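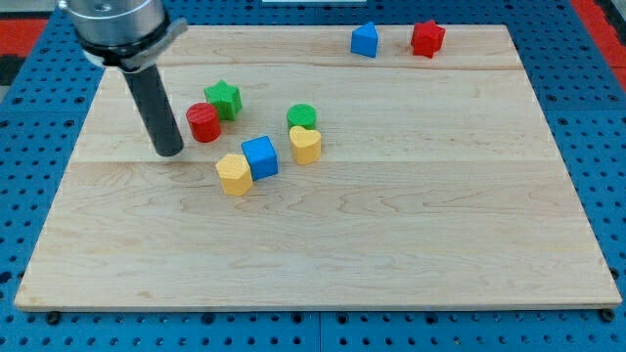 机器能不能干家务、干车间杂活了？一个串，想到哪写到哪

首页 发现 通知 私信 我的
阅读需 13 分钟

1/
先说结论省得你们往下翻：能干一点。比你妈转发的视频里少，比我去年嘴硬时说的多。下面慢慢讲，今天在等货，有空。

2/
背景。我在Dramach上班，做木头玩具和小木件的包装，车间不大，活很杂。分拣、装盒、擦桌子、扫木屑、把掉地上的东西捡起来、把捡起来的东西放回该放的地方。最后这个最烦。

3/
家里另有一摊。洗碗叠衣服收玩具，孩子上幼儿园，你们懂的，地板上永远有东西。所以这个题目我两头都关心，算半个利益相关。

4/
上面那块木板上的活，外行看着像幼儿早教：红圆柱、绿星星、蓝方块、黄六边形、心形……一根杆子去推。孩子干这个不用教。机器干这个，有人能写一篇论文。

5/
没有手指。就一根深灰色的圆头长杆。抓不了，捏不了，提不起来，能做的就是碰和推。

别笑，你想想自己收桌子的时候有多少动作其实是推。面包渣推到手心里，遥控器推到一边，一摞信推齐。抓是少数。

6/
难在哪。蓝方块和黄六边形是挨着的。你想单独挪蓝的，黄的跟不跟着走？看你从哪边推，推多快，木头面滑不滑。黄的心形又贴着绿圆柱，推心形的尖还是推圆弧那头，结果两码事。

7/
圆柱更气人，推偏一点它就不往你想的方向去。星星好一点？也不好，角会卡别人。我拿我们车间的次品试过，筷子推，自己推，推成一条直线，推了半天，被同事看见了，很丢人。

8/
杆子停在板面上方一点点，这个高度我看得很舒服。太低刮木头，太高什么也碰不着。我们封箱那台老机器就是压头高度没人敢动，动一次全组骂一天。

9/
Eirlys Jarman 写过一段我很同意的，大意：别问机器人会不会收拾桌子，问它把东西碰乱以后会不会接着收拾。

收拾桌子的视频谁都能拍一条。碰乱了接着干，这才是上班。

10/
她原文还讲到一个词我翻译不好，就是那种「轻轻补一下」的动作。人干活全是这个。盒子放歪了，手背蹭一下。碗没摆正，手指头一拨。你自己都不知道自己做了。机器得知道。

11/
好，讲真事。我们车间试过一台，Fanar的，他们家派人来装的，放了一阵子。活是把散的木件往料盘里归。干净利落的那种活，没有花活。

12/
试的那批料是505件。我记得这个数因为交接单是我填的，填错过一次，重打的。

机器归对的多数没问题。剩130件要人来弄。130件！你可以说过半数都自动了，老板就是这么说的。我站在旁边弄那130件，我的感受不是百分比。

13/
而且剩下的那些全是难的。容易的它先挑走了，难的留给你。叠着的，靠边的，翻了面颜色认不准的，掉到盘子外面的。原来难的容易的混着来，手上还能歇一歇，现在一直是难的。这个没人写进报告里。

14/
后来我写进去了。小字，备注栏。不知道谁看。

15/
有人问为啥不换个好点的夹爪。换过。换了以后圆的好抓了，薄的不行。薄片贴着台面，夹爪下不去。Fanar的小伙子最后想的办法是先把薄片推到台子边上，探出去一截，再夹。

推。又是推。绕一圈回来了。

16/
那一下我是真服气的。因为我自己从桌上捡硬币就是这么干的，抹到桌边，下面接着。他说他也是看他外婆收牌学的。

17/
再讲灯。上午和下午，窗户那边进来的光不一样，它认红色认的就不一样。木件漆面有反光还好说，有的面糙，暗的时候红和深一点的橙它要犹豫。我们最后把帘子拉上了，白天开灯干活，电费我不管，我就是觉得憋。

18/
所以你看那些演示，多半在一个很干净的地方。一块板，几样颜色分明的东西，别的都收走了。我不是说这是作弊啊！学东西总要从干净的地方学起，我家孩子学写字也是田字格。只是田字格写得好跟能填快递单还差着一截。

转发 2 · 评论 2

19/
回来了，刚才卸货。继续。

20/
家里的。扫地机有，Skoretti，用了挺久。满意吗，满意的。但是你得先替它收拾地板。袜子捡起来，线收起来，椅子架桌上。我婆婆说那你收都收完了还扫什么。我没回答上来。

21/
它有一回把一张湿巾从厨房拖到客厅拖到卧室，中间没停。早上起来地上一道一道的。它那天的报告写着「清扫完成」。

22/
这件事我想了很久。它不知道自己干砸了。人拖地拖出一道印子，低头一看，啧一声，回去重来。啧一声这个环节目前没有。

23/
叠衣服。别提。看过一个很长的视频，加速的，叠一件毛巾。毛巾是衣服里最老实的了，四个角，摊得平。你给它一条孩子的连体裤试试，扣子一半扣着一半没扣，里面还翻着一只袖子。

24/
洗碗不算，洗碗机是柜子。往洗碗机里摆碗才算。我家为了摆碗吵过架，两个成年人对一个架子有两套完全不同的哲学，机器学谁的？

25/
收玩具这一项我最看好。认真的。地上的积木往筐里弄，弄错了也没事，摔一下也没事，慢点更没事，孩子睡了它可以弄一晚上。要求低，容错大，家务里少有这么宽厚的活。

26/
就是有一条，别踩着。半夜黑灯瞎火我去喝水，地上有个自己会动的东西还在推积木，我可能会把邻居喊醒。

27/
说到慢。车间里慢是硬伤，家里慢无所谓。同一台机器，在我单位不及格，在我家可能是宝贝。我觉得很多人吵架是因为没说清楚在讲哪一头。

28/
Jiang这个项目你们可能有人听过，做教学用的桌面臂的，上月放了个新版本。我朋友在里面帮忙写说明书，给我看过初稿。里面有一页叫「开始之前请清空桌面」。

我说你这机器不就是清桌面用的吗。她发了我一串省略号。

29/
不过说明书里有个练习我挺喜欢：把颜色一样的推到一块儿。不要求摆整齐，挨着就行。我拿这个当周末作业给孩子玩，孩子用冰棍棒推，红的找红的，绿的找绿的。推着推着开始给积木配音，作业就黄了。

30/
你要是把这个练习放到开头那块板上，就有意思了。红圆柱在左边那一堆里，红星星在右上角，快到板子后沿了。两个红的要碰头，谁去找谁？把圆柱从堆里弄出来，要绕开紧挨在后面的绿星星。把红星星往回推，路上离蓝三角不算远，要小心。

31/
人看一眼就选了，也说不出为啥。我会推星星，外面空，好走。我同事会推圆柱，他说反正那堆早晚要拆。吵了一个午饭。午饭是土豆丝。

32/
然后还有个边的问题。木板有边，推过头就出去了。出板子，下面是蓝色的带孔的台面，木块到了那上面杆子还好不好推，我不敢说。我们车间类似情况一律叫「下海」，下海的件当天不算数，第二天人工捞。

33/
有人评论里说「这种水平也敢叫干活」。兄弟，你第一天上班的样子你师傅还记得呢。

34/
也有人说再等等全自动了你们都下岗。我也不是没想过。想过的，晚上想的。但是每次早上到车间看见地上那一片，胶带头、木屑、不知道谁的半块饼干，我就又踏实了一点。

35/
胶带头这个东西我建议所有做机器人的都去捡一捡。透明的，卷着的，一碰就粘你手上，甩不掉，甩掉了粘鞋上。谁家机器能把一地胶带头弄干净，我自己掏钱买。

36/
擦桌子。擦桌子比想的好。平面，一块布，来回走，压力别太大。我见过一台擦得比我好，因为它不偷懒，角落也去。但是桌上有杯子它就要停下来叫人。一张没有杯子的桌子，我家上次有是搬进来那天。

37/
倒垃圾：袋子口系扣，现在不行。换新袋子，把袋子搓开，人都搓半天，不行不行。

晾衣服：不行。
喂猫：行，早就行了，那个是个漏斗。
浇花：行，但是它不看叶子。我家绿萝就是这么没的。

38/
车间这头列一下，给同行参考，个人意见：

单一件装盒，行。
混装，看料。
贴标，行，比人正。
挑次品，大的毛病能挑，手摸才知道的毛刺挑不出来。
扫地，行，前提见上面Skoretti那条。
找东西，不行。「那把黄柄的螺丝刀呢」这个问题目前还是问老员工最快。

39/
毛刺多说一句。我们有个阿姨，眼睛不看的，手从木件上一抹就知道。跟你聊着天呢，手停一下，扔一个出来。我拿放大镜看，真有一根刺。这个怎么教，她自己都教不了徒弟，说你多抹抹。

40/
所以我对那根杆子是有感情的。它碰到木头的那一下知不知道自己碰到了？不知道里面有没有装测力的。如果光靠看，那就是戴着厚手套干活。如果能感觉到，那以后的事就不好说了。

41/
Fanar那台后来怎么样。没留下来，也没退，现在是在另一个班组，只干一种件，干得挺好。没有人再提它了，我觉得这是对一台机器最高的评价了。压根没人提封箱机好不好，除非它坏了。

42/
那130件呢，我跟另一个同事弄完的。弄完去食堂菜都没了，就剩汤。交接单上签的我的名字。

43/
再回几条评论集中讲：

问多少钱的，我真不知道，不归我管，别私信了。

问自己在家能不能搭一个推积木的，能吧，Jiang那种桌面臂就可以，但是你先把桌子清空（见28）。

问孩子学这个有没有用的，先让他自己把玩具收了。

44/
还有一条问得好：为什么要拿木块练，不直接拿碗练。我的理解，木块摔不坏，颜色好认，形状差得开，方的圆的星的心的，各有各的脾气。碗你练一天，月底找谁报销。

而且木块脏了擦擦就行，碗里头有剩饭。剩饭是另一门学科。

45/
反过来也有坑。木块是硬的，推哪儿它形状都不变。家里一大半东西是软的。塑料袋、抹布、香蕉、猫。你推抹布，抹布不走，抹布皱起来。我看好推积木，不等于我看好推抹布，请不要截一半发。

46/
有个同行私信讲他们厂，机器装完以后人反而多了一个岗，专门给机器摆料，摆得整整齐齐让它好抓。岗位名称叫「上料员」。我说那不就是我家替扫地机捡袜子么。他说是，工资低一点。

47/
我自己用的一个土办法，看机器视频的时候判断一下虚实：

看有没有失手的镜头。
看边上有没有别人的手伸进来。
看是不是加速了。
看收完以后镜头有没有马上切走。

都过了我就点个赞。点得不多。

48/
我婆婆的标准更狠：它能不能自己从柜子里拿出抹布，干完活把抹布洗了晾上。「不洗抹布的不叫干家务，叫添乱。」

我老公在旁边默默把抹布洗了。

49/
孩子看了那块木板说，机器人在玩积木，玩完谁收。

我：……它收？
孩子：那它收完了呢。
我：再倒出来。
孩子：哦，跟幼儿园一样。

50/
行了货到齐了，我得去点数。评论区先放着，晚上回。谁有捡胶带头的视频发我，不要加速的，要看原速，一整段。

展开评论 · 收藏 · 返回顶部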